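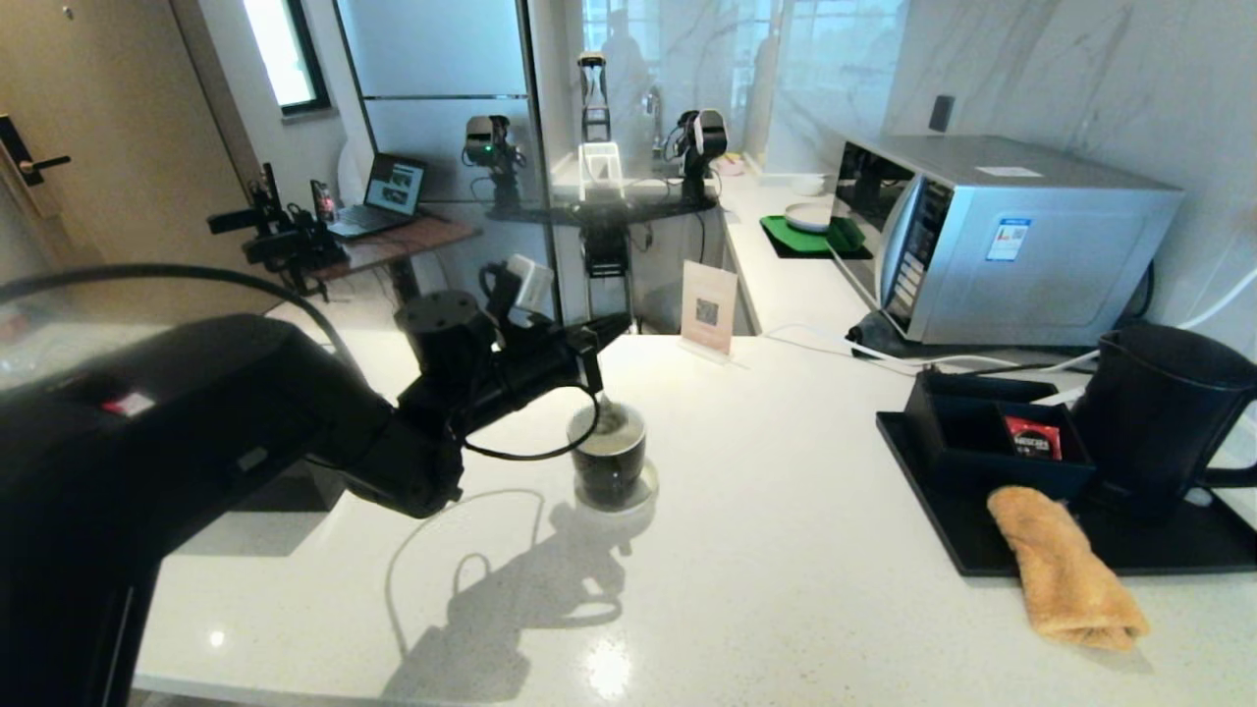 # Who Owns the Water? Irrigation Leases in the Meireles Valley

Tainá Andrade, Geography and Development, July

My project began with a question from my aunt, who grows beans on the dry side of the valley: if the land is leased to a company, does the river go with it? I had no idea, and finding out was the best part of my semester!

The lease I studied covers 2,485 hectares near the town of Lurnon and is held by Aduneck, a sugar grower. The contract sets the rent and the length of the term in great detail. Water gets one paragraph, and it gives the company "reasonable use" of the main canal (there's no metre reading, no dry season limit, nothing).

I interviewed 10 farmers and read through 377 pages of district records, a lot of them handwritten. The 102 households downstream at Zodby used to share the canal on a rotation their grandparents worked out, with each family taking a turn by the hour. I loved hearing how it was organised. One woman drew the whole schedule for me on the back of a seed packet.

Seven of the farmers told me their turns are shorter now. Two saw no change, and one has switched to a well. I can't prove the lease caused this, as rainfall was also poor and the district stopped measuring canal flow years ago.

Next I'd like to borrow a flow gauge and spend a full dry season at Zodby, starting at the upper gate.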